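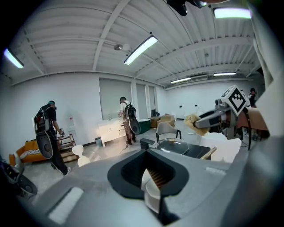 Miyuki Wada wrote in after the December release to ask whether the Dirnum kit could be bought without the backpack, as her bench work never leaves one table. It can. Order the bench version from Tutport; the grippers and the recording software are the same in both.

Dirnum kit - data card for the Virnadthorpe sample set

Contents: 3630 clips of household handling tasks, recorded with hand-held grippers. No robot arm was used.
Clip length: 12 seconds at most.
Held back for testing: 601 clips, listed in the split file.
Licence: research use only. Commercial terms from Tutport.
Last revised: Sunday, March 8, 2026 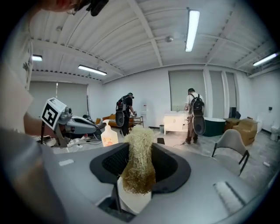 Pose tracking depends on the printed marker staying in view, and it is the weakest part of the kit. Loss of tracking is flagged per clip but not repaired. Check the fixing before each session. The marker sits on top of the gripper, with the whole black pattern facing outwards, and a sleeve as close as the light grey one on the left can easily cover it in a crowded room - filter on the flag if you need clean poses.

Known problems
Bisht, the bundled viewer, shows the left and right grippers swapped in files made before version 2.
Thin fibres give poor grasp labels. Treat these as unlabelled.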